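How many demos does our breakfast task need?
Posted 3/7/21 in Student Robotics

Our club at Kutach is teaching a hand-held gripper setup a breakfast table task and I'm loving it! We've got 21 demos so far, bottle first.
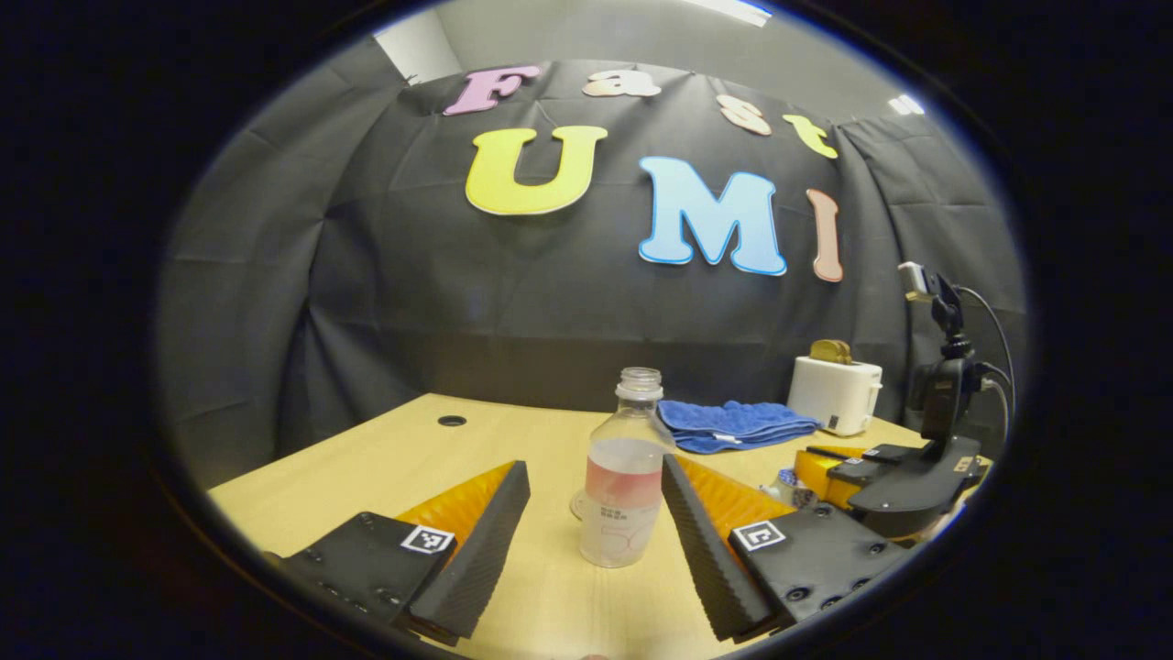

Should we move things about between runs, or keep the layout fixed?

Dravodel
Move them! We got to 26 with one layout and it learnt nothing useful. Toaster, towel, cup, shift the lot.

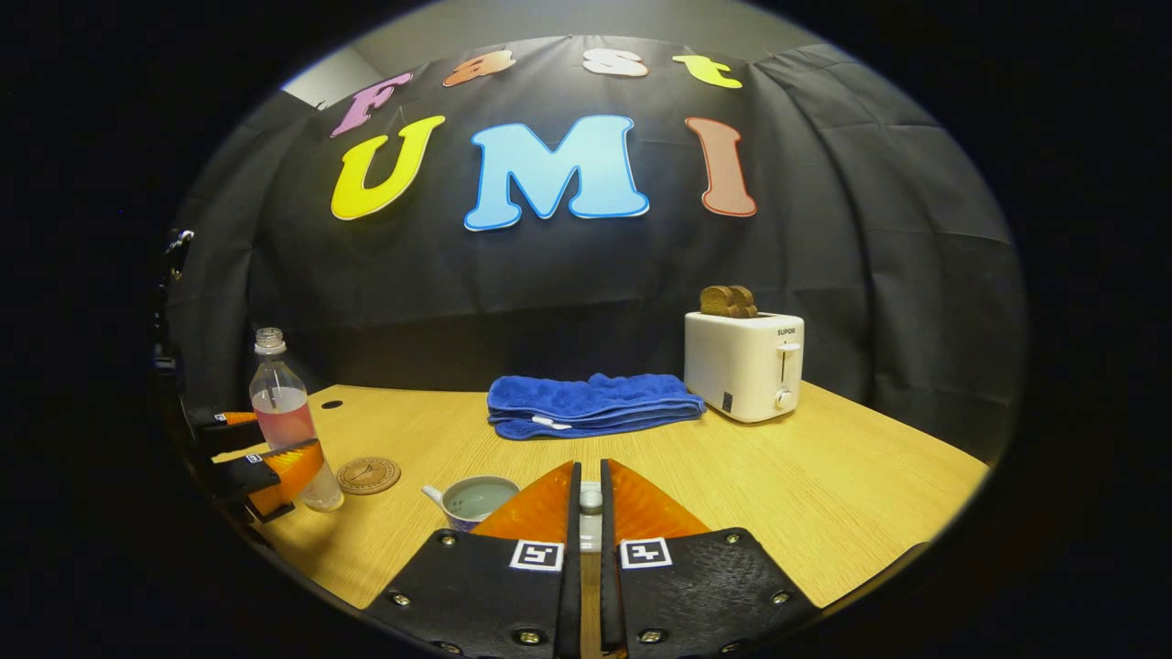 Katsaros
Depends on the task, but more is better. Ours had 1000 by December.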